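# Chapter 4: Holding Small Parts

The first three chapters dealt with the arm itself: its base, its joints, and the wiring that runs to the controller. The present chapter turns to the gripper. Readers who have followed the Poltmont plans should now have an arm that moves to a stored position and stops there. A gripper must do more. It must close on a part, hold it at a known angle, and let it go without damage.

The workshop at Durnton, where Pramila Bhardwaj and Umesh Joshi tested the designs in this book, kept a written record of every grip attempt made in June. The record lists 359 attempts. In 27 of them the part slipped or turned, and most of those failures involved thin, flat parts held at one end. 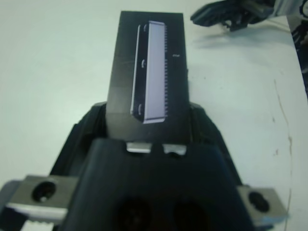 A part held in this way behaves as a lever. A light touch at the free end produces a much larger force at the jaws, and the part may tilt before the controller reports any change. The builder has two remedies. The first is to increase the contact area of the fingers. The second is to raise the closing force, which must be done in small steps, as a brittle part can crack under a grip that a metal bracket would easily bear.

Section 4.1 explains how to measure closing force with a kitchen scale. Section 4.2 covers finger shape. Section 4.3, prepared with Urmila Semwal, describes how to align two grippers that share one work surface.

## 4.1 Measuring Closing Force

Before beginning, disconnect the arm motors and leave only the gripper under power.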